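Bench and Kitchen Tips From a Shop That Got Robots

I've worked prep and packing in the test kitchen at Flarkitz for a long while, and last August we got our first two robot stations. People keep asking me what changed, usually with a worried face. Mostly my habits changed! I clean up differently now, I put things down differently, and a lot of it has followed me home. So I wrote up what we do, plus a few things I wish somebody had taped to the wall for us on day one.

Give everything a parking spot

Before the stations came in, my side towel lived wherever I dropped it. You can't do that next to a machine that expects the bowl where the bowl was this morning. Victor Rweyemamu went down the whole bench with painter's tape and marked where each thing lives, and I grumbled for a week, and then I went home and did the same inside my pan drawer. Use the blue tape, it peels off clean. Replace it when the corners curl or it picks up flour and looks disgusting.

Clear the bench before you clean the bench

Wiping around stuff is how you get rings. Move everything to a cart, wipe, dry, put it all back. It takes me four minutes at 6:30 in the morning and saves a mess of fault lights later on. For dried-on sugar, lay a hot damp cloth over it and go get coffee.

Keep a paper log anyway

The screen logs everything, sure, but it won't tell you that the left drawer sticks when it's humid. We keep a spiral notebook on a string. Shabani Owino went through ours before the spring review and found 175 stops written down, and a good chunk of them were just somebody's sleeve or an open drawer. We hung hooks for the aprons and most of that went away.

Swap jobs before you're sore

The lifting and the repeat packing used to wreck my wrists. Now the stations take the dull part, which on a big day is 4,000 pouches, and we do checking, loading and fixing. Sounds easier, and it is on the hands, but watching is tiring in its own way (my neck, oh boy). Mwanaisha Mabula got us trading places every hour. Set a kitchen timer, a loud one.

Ask about the hours early

Nobody on our crew lost a job, but two people's shifts moved, and they heard about it pretty late. If your place is getting machines, ask about schedules and training pay before they're bolted down. Get it in writing. I'm still a little sore about that one.

Practice on the screen first

We try out a new bench layout in the simulator before we shove real furniture around. Leave plenty of bare table beside the cutting board, and get the drinks put somewhere sensible. I've started thinking that way about my own counter.

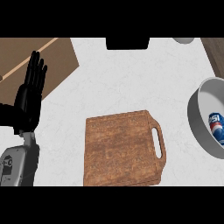

Oil your boards on the same day every month

Food-grade mineral oil, warmed a little in a pan of water, rubbed in with an old T-shirt. Don't forget the handle and the end grain. Stand the board on its edge overnight, wipe off whatever's left in the morning. If it still feels thirsty, go again.

Label the cords at both ends

Bread tags work great for this. Write on them with a laundry marker and clip one by the plug and one by the machine. I did the whole tangle behind my TV too.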